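Špela Bošković
November, 9:40 pm

ok so a few of you asked what happened to the Great Plate Reduction after I went quiet on it last month. Thread. Get a snack, it's mostly about crockery

When we moved into the flat on Gudel Street we had two full households of dishes, mine and Vivek's, plus everything his aunt sent over in the van. The kitchen has ONE wall cupboard. One! The door still doesn't close if you put the salad bowl in wrong

So the rule was: everything comes out, everything gets looked at on the big table, and anything we hadn't eaten off since the move goes to the Wasby swap shop. Vivek agreed to this rule at breakfast and had changed his mind by lunch

The mugs were easy. We drink out of the same few and the rest were freebies. Into the box they went and I haven't thought about them since (ok I miss the one with the goose)

Glasses were less easy. I don't want to talk about the glasses

Then plates. I thought plates would take ten minutes. Reader, they took the whole weekend, and we had toast standing up at the counter because the table was full of the things you put toast on

The problem is that I'm a matching person and Vivek is a "they're all round, who cares" person. His mom served on whatever was clean. My mom had the good set and the other set and you got yelled at if you mixed them

We finally got it down to a shortlist of pieces we both like, and then it was just a question of what looks ok together on the black tray, because the tray is staying. I will fight for that tray. It's big, it's shiny, it has a proper raised rim so stuff doesn't slide off when I carry it to the couch 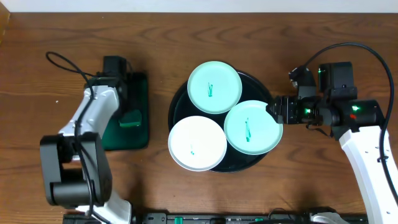 Two mint, one white, and the tray that is staying.

I'm really into the pale mint! I would never have picked it in a store, I'm a white plate person all the way down, but next to the black it looks so fresh. Vivek bought the mint ones before I knew him and he has been unbearable about it all week

Yes, they hang over the edge of the tray a bit when you lay them out flat. No, I don't carry them like that. They stack!! I just wanted to see the colors side by side before deciding

The little teal marks near the middle got a whole conversation of their own. I like them. Vivek says they look like somebody was testing a pen. The one on the white plate is pretty faint and he wants that one turned so it doesn't show, and I keep telling him it's in the middle, there is no turning it, it's a plate

Next question was the grayish rim on the white one. Does it go with mint or does it make the mint look dusty? I changed my mind on this so many times. In daylight I love it. Under the kitchen bulb at night, hmm. I think the bulb might be the problem and now I want to change the bulb

This is how a plate project becomes a lighting project, by the way. Save yourselves

Things I learned about getting rid of dishes, for anyone in the middle of it:

Wrap before you decide. Once something's in newspaper you stop having feelings about it. I wrapped the brown bowls first and it went so much faster after that

Don't do chipped ones for the swap shop. Wasby won't take them and you'll just carry them home again, which I did, up the stairs, in the rain

Weigh your boxes!! I packed one that was way too heavy and the bottom went on the landing. Only lost a saucer but the noise, my god. Our neighbor opened her door to check on us

If you can't agree on a thing, it goes on top of the fridge for a week. Whoever takes it down first to use it wins. Vivek took down the gravy boat on day two and put pens in it. I'm told this counts

Current state of the cupboard: plates on the bottom shelf, bowls in the middle, tray standing up on its side against the wall where the cutting boards used to be. Cutting boards are homeless. We'll get to them

And the door closes. I opened and closed it a bunch of times just to feel it

Still open: do we get one more white so there's an even split, or one more mint and let the white be the odd one out? I had Hong on the phone about this for 89 minutes and we did cover other topics but not many

Vivek's vote is more mint. My vote is white. The fridge rule doesn't work for plates we don't own yet, so I'm asking you

ok that's the thread, going to bed, please be kind about the gravy boat

Comments

vedari_knits: more mint!! the white one looks nice being the only one

Vivek Bhatia: For the record it's an excellent pen holder

tinspoon: team change the bulb. we swapped ours for a warmer one and my whole kitchen stopped looking like a dentist's

marge_in_socks: what did you do about the glasses

Špela Bošković: @marge_in_socks I said I don't want to talk about the glasses

oatsandends: went and emptied my own cupboard after reading this and now there's nowhere to sit, thanks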